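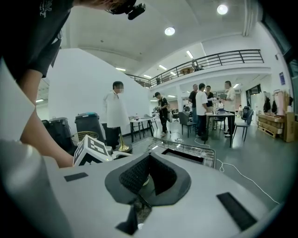 A dark mesh lining inside a padded rim

Volunteer spotters wanted for the Oststead reservoir search team

Hi, I'm Izzati Majimbun, and I look after new people on the Oststead water search team. We get called when someone hasn't come home and their car or bike turns up by the reservoir, or when a swimmer goes under and doesn't come back up. It's sad work a lot of the time, I won't pretend it isn't. But families need someone out there looking, and right now we're short of people on the bank.

I'm after shore spotters, plus 2 people willing to train for the boat (Herman Tambunan runs that side and he's very patient with beginners!). Spotters walk a set stretch of shoreline in pairs, keep in touch by radio and report anything they find to the sheriff's deputy in charge. You won't be asked to go in the water. Divers are a separate crew and I'm not recruiting for them this time.

You'd need to be 18 or over, able to walk on rough ground for a few hours, and living close enough to reach the Filali boat ramp within 30 minutes of a call. A driver's license helps a lot. If you can't swim, still write to me, we can find you a spot at the radio table.

Training is two evenings and one long Saturday-type day in March (dates depend on the weather, as ever). Ilham Rahman teaches the first aid part and I do radios and maps. There's no pay, but we cover gas, lunch on training days, and your boots up to $152. Jackets and radios stay with the team.

One more thing, and please read it twice. We don't talk about searches online. No names, no photos, no "I was there." Relatives have found out awful news that way before anyone got to their door, and I never want to see it happen again.

To apply, drop a note in the box at 1204 Skutuso Road or come by the team room and ask for me or Hakim Tarigan. Tell me where you live, what hours you work and whether you've done anything like this before (it's fine if you haven't, I sold shoes before I joined!). I'll call everyone back, even if it takes me a little while.

Posted 6 December 2024. Open until the places are filled.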